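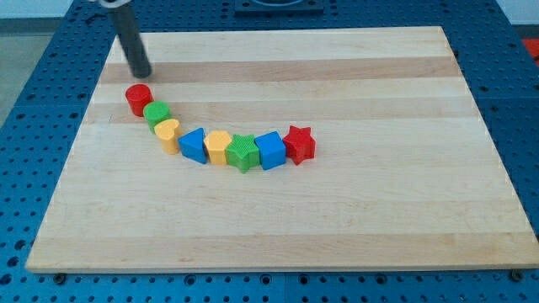 Wilimer back line: high or not against Jaltament on Thursday?
Matchday forum, 7 replies

hnijs_west
Starting this early so it doesn't get buried in the ticket thread. We've played the last four with the back line close to halfway and conceded from the same pass in three of them. Ball from their right center back, over our left back, winger runs onto it. Jaltament have two forwards who do nothing else. My preference is to drop ten yards, keep the 4-3-3 and accept less of the ball. Our keeper isn't a sweeper and shouldn't be asked to be one by the end of May.

IlseBakker
Disagree on the cause. The line height is the same as in the fall, when we had the best defensive record in the division. What changed is the pressure on the passer. Śliwiński was closing that center back down on his weak foot all through the first half of the season. Since he came back from the hamstring he starts the press two or three yards later and the pass is already gone. A high line with no pressure on the ball is a bad line, agreed, but dropping it just moves the space in front of the midfield.

hnijs_west
Space in front of the midfield doesn't score. Space behind the left back does.

offside_trapdoor
It scored for Tristus. Both goals from the edge of the box after we sat off them for the last half hour.

IlseBakker
Correct, and that was the one match where we did what Henk is asking for. Second goal, watch the two holding players. They are level with each other and both facing their own goal when the shot is hit.

wchantha
Went back through the Tristus match and the Willems match with the clock running. Against Willems we won the ball in their third often enough in the first half, then hardly at all after the hour. Same eleven on the field until the 78th minute. To me that is a substitution problem. Three forwards can't press for 78 minutes in their second match of the week. Jaiswal has 258 league minutes all season and he's the best presser in the squad. Start him or bring him on at 55, either is fine.

offside_trapdoor
Jaiswal gives the ball away.

wchantha
He loses it in the opponent's half, trying to play forward. I can live with that from a winger. His positioning out of possession is good — he curves his run so the center back can't go down the line, and the only pass left is back to the keeper.

hnijs_west
On the substitutions I'm with Wiroj. On the line I'm not. The left back is carrying a knock and has been turned twice by players who aren't especially quick. If you insist on playing high, the left-sided center back has to cover across, and then the far post is open. Willems had a free header from exactly that. It went wide, so it didn't make the highlights.

IlseBakker
The header came from a second-phase corner. The center backs were already in the wrong places because they had gone up for it. I don't count that one against the line.

hnijs_west
Fair, I had the wrong half. The turn by the touchline was open play though.

K_Terrace_Row9
Does anyone know if the away end is sold out? The club site says 1,000 allocated and 300 left but it said that on Monday too.

offside_trapdoor
Ticket thread.

wchantha
Compromise that might suit both of you: keep the line where it is, but the left back stays home and only the right back goes forward. In possession that makes a back three, with the slower center back in the middle. The left winger has to hold the width on his own, and we lose the overlap. We have scored once from that overlap since the winter break, so the cost is small.

IlseBakker
I could accept that. It needs the left-sided midfielder to come across when we lose it, otherwise their right back walks into the gap. Śliwiński can't be the one doing that and also leading the press.

hnijs_west
So who does it?

IlseBakker
Jaiswal, from the left of the front three. He tracks back without being told.

offside_trapdoor
Everyone's answer is a player who hasn't started since the cup. The manager will name the same eleven, we'll be one up at the hour and we'll be hanging on at the end. I'd take a draw now.

hnijs_west
I wouldn't. A draw leaves us needing a result at Tristus on the last day, and their field is narrow enough that the press is easy to play around with long throws. Still say drop ten yards. Will settle for Wiroj's back three if the lineup has Jaiswal in it.

wchantha
Lineups are out an hour before kickoff. I'll post the shape here once they've played ten minutes — the graphic on the club page had our right back at left wing last time.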